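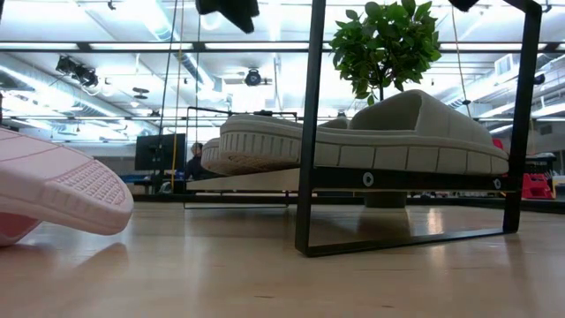 **Plarkeo: shoe rack handling with a single arm**
Project report, shared workshop, July
Author: Abhishek Singhal

## 1. Purpose

Plarkeo is a tabletop manipulation task in which one arm moves slide sandals between a small metal rack and the surface of the table. The work covers the arm mounting, the gripper fingers, the wrist view and the control script, which is called Arkum. Training a policy was outside the scope of this report.

Slides were chosen over laced shoes. A slide has one strap, one opening and a thick sole, so the number of useful grasps is small. The foam also yields under load, and this hides small errors in finger position.

## 2. Setup

The rack stands on the table and is not clamped. Clamping was tried first and dropped, as a bad approach then loaded the arm instead of shifting the rack. With a free rack the script has to find the rack position before every run.

Arm speed is limited to 40 percent of the default. The fingers close in position mode with a current limit. Arkum logs joint angles, finger position and motor current for each attempt, and stops after 3000 control steps if no grasp has been registered.

## 3. Approach to the rack

The first version came down from directly above the sole. This left little clearance at the uprights. The second version comes in from the toe side at a downward angle and keeps the wrist clear of the posts.

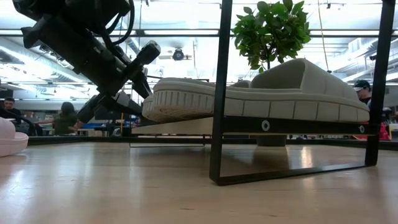 *Figure 2. Gripper at the toe end of the gray slide on the rack.*

The toe approach has one weak point. The sole is thick, and a small height error puts one finger against the sidewall. Arkum treats an early rise in current as contact, backs off 6 mm and tries again at a new height. After three retries it returns to the home pose.

## 4. Wrist view

The wrist camera is used only for the last part of the approach. Motion blur was the main problem. Lowering the exposure time helped but made the gray foam harder to separate from its own shadow. The final script pauses for nine frames before the sandal edge is estimated.

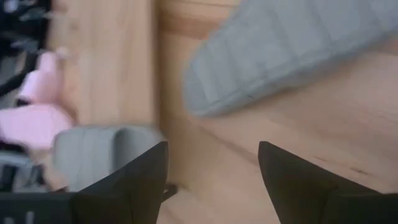 ## 5. Open items

- Repeat the runs with the rack turned end for end.
- Replace the fixed current threshold with one set per sandal.
- Move the edge estimate out of the main loop, where it delays the stop check.
- Write down the finger calibration steps, which at present exist only as comments in the script.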